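Rolling vs folding red tops for a small case, and do zips matter?

Stinivis Help > Home > Clothes and packing
Viewed 168 times

Deolinda Prata
Off in October, one cabin bag, mostly tops. Always folded flat, always comes out with a hard line across the chest. Sister says roll everything. Tried it, mine spring open before I get the lid down. Also got a red top with a zip and no idea what you do with that, roll it, fold it, wear it? Need to be packed by 6am so short answers fine. Oh and the reds are brand new, if that matters for anything.

Gonçalo Carrilho
Roll them. But tight, and from the hem up to the neck, not side to side. Lay it face down, sleeves in, smooth with flat of your hand, then go. Do it on something with a bit of grip. A shiny table is hopeless, it just slides about. I use a padded cloth with a texture to it, greyish blue thing, been fine for years.

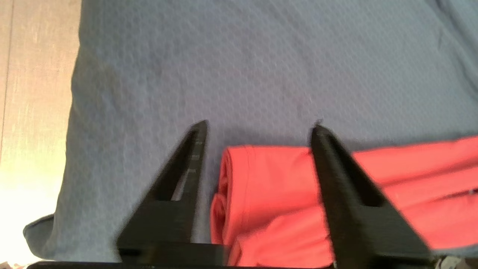
Zips
Different story. The zip doesn't bend like the cloth does so you get lumps, and the fabric next to it puckers if you force it. Do it up all the way first. Then fold in half along the zip, and roll loosely, or lay it flat on top of evrything else as the last thing in. Dark teeth on bright red like this show every wobble so take your time.

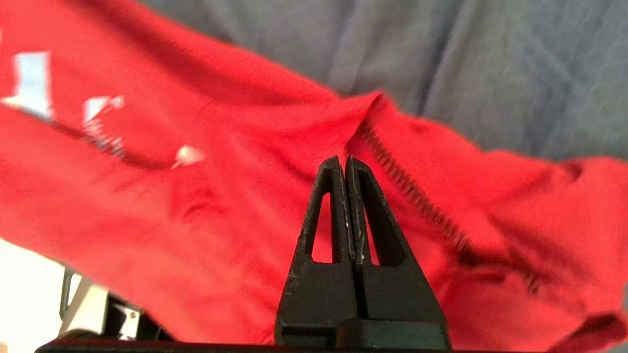

Do new red clothes need keeping away from white ones in the case?
Only if anything is damp. Wash the reds once or twice on their own before you go, dry them properly, and keep swimming stuff in a separate bag.

Last bit, printed tees. Fold so the print is on the inside of nothing, I mean don't crease across it. Print outwards when you roll. Thick lettering cracks if it sits bent for a week, had one ruined that way. Check the hem is straight before you start too, if the double stitching is off to one side the whole roll goes cone shaped.

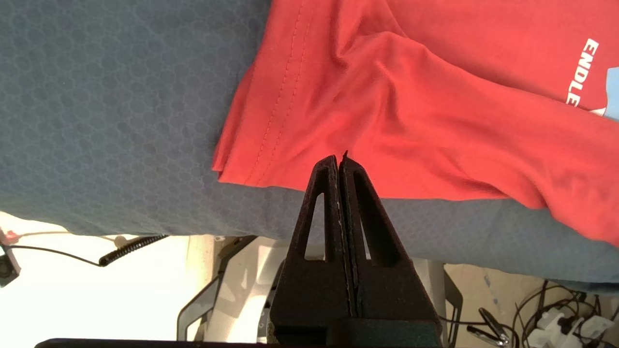
Red tee with white lettering, still to be smoothed out.

Skomstead
just use packing cubes?? got mine for 29 at Liepiņa, rolled or folded makes no diffrence once theyre zipped in

Deolinda Prata
Thanks both. Hem to neck was what I was doing wrong I think, was going sideways. Zip one is going on top. Will look at cubes when I'm back, no time now.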